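Thread: glaze fit on everyday tableware, notes from 9 months of testing

1/ Crazing is the network of fine cracks you see in a glaze. It comes from the glaze shrinking more than the clay body as both cool. The glaze ends up in tension, and glass is weak in tension.

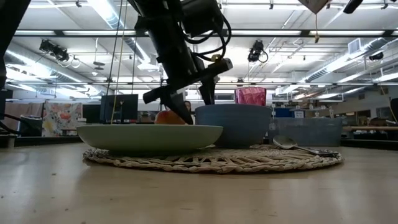 2/ Crazing can show up long after the kiln is unloaded. Porous bodies take on moisture and swell slightly, which stretches the glaze. A bowl that rings clean in January can be crazed by July.

3/ Test used: boiling water for 3 minutes, then ice water for 3 minutes, repeat. Ink wiped over the surface after each round. 49 tiles, two clay bodies, all fired to the same cone in the same kiln.

4/ Bodies were Priltov white stoneware and Sudier buff. Same glaze batch on both. The white crazed early on most tiles. The buff held to the last round.

5/ First fix to try: more silica. It lowers expansion and most recipes will take some. Add it in small steps and refire a tile each time. Too much and the surface goes stiff and dull.

6/ Second fix: swap part of the sodium feldspar for a magnesium source. Bigger effect per gram, but it shifts color. Copper greens moved toward gray on my tiles.

7/ Thickness matters. A pooled glaze in the bottom of a bowl crazes before the same glaze on the wall. Test on a small bowl as well as a flat tile.

8/ Watch for the opposite fault. Shivering is glaze flaking off at rims and handle edges. Flakes are sharp. Any recipe that shivers is out for food use.

9/ Batch size was 1000 grams dry, sieved twice. Recipe sheet is filed under Zanemier 3. Tiles from the second body go back in for another set of rounds next month.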